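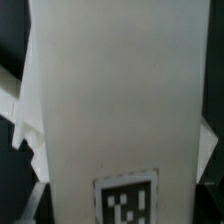
**Ticket 649: marks on the gray work surface**

**Site:** Mendstead, back room
**Opened by:** Wenceslao Henríquez
**Priority:** low
**Status:** open, waiting on supplier

**Problem**

There are darker marks on the gray work surface and they keep getting noticed when the room is handed over. I can't tell if they are stains, scuffs or dust that has been pressed in. They have soft edges, so it is hard to say where one stops. I would like to know what they are before anyone puts a stronger cleaner on them.

**Tuesday, 9:20**

Wiped the whole surface with a dry microfiber cloth. The cloth picked up a little gray dust. Marks looked the same to me afterward, but the overhead light was off on that side and I was going by the window.

**Tuesday, 9:45**

Repeated with the overhead light on. Shadows are a problem on this surface. If you lean over it, your own shadow makes half of it look black and the marks disappear into it. Stand to the side and look across at a low angle.

**Tuesday, 10:30**

Damp cloth, plain water, one pass, then dried with a towel. Waited 5 minutes and looked again. The marks were still there. I ran a fingernail over the largest one and couldn't feel an edge, so I don't think it is tape residue or glue.

**Tuesday, 11:15**

Moved on to the white block, in case it was leaving something behind when it gets pushed across. Rubbed a long side of it on a clean sheet of printer paper. Nothing came off on the paper. Did the same with one end, same result. I have stopped treating the block as the cause, but I'm leaving this note in case someone else has the same idea.
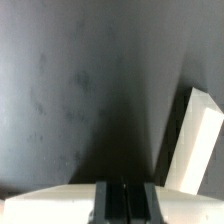

*Gray surface with the marks to the left, white block at right.*

**Tuesday, 1:40 p.m.**

Wrote to Fellard, who supplied the surface, and asked two things: whether it can take dish soap, and whether it was sold with a coating. Used their web form, which limits you to 1000 characters, so I left out the test with the paper. Reply says to allow a few days.

**Tuesday, 2:10 p.m.**

Checked the supply closet. We have most of a 200 ml bottle of Aquino surface cleaner. The label doesn't mention dark matte finishes at all. I put it back. Please don't use it on this surface until Fellard answers.

**What to do in the meantime**

- Dry cloth only at the end of the day.
- Lift the white block when you move it. Don't slide it.
- No cups on the surface.
- If you see a new mark, add a note here with the time and what was on the surface before that. Don't open a second ticket.

**Not tried yet**

- Dish soap and water on a small patch near a corner
- White eraser on the smallest mark
- Turning the surface over, if the other side is finished the same way

I'd start with the eraser, but I want Fellard's answer about the coating first. A shiny patch would be worse than what we have.

**Related**

The Rarkisgate room has the same gray surface from the same order. If anyone is over there, please look at it from the side with the lights on and say whether it has marks too. If it does, I'll add it to the message to Fellard and ask about replacing both.

— W. Henríquez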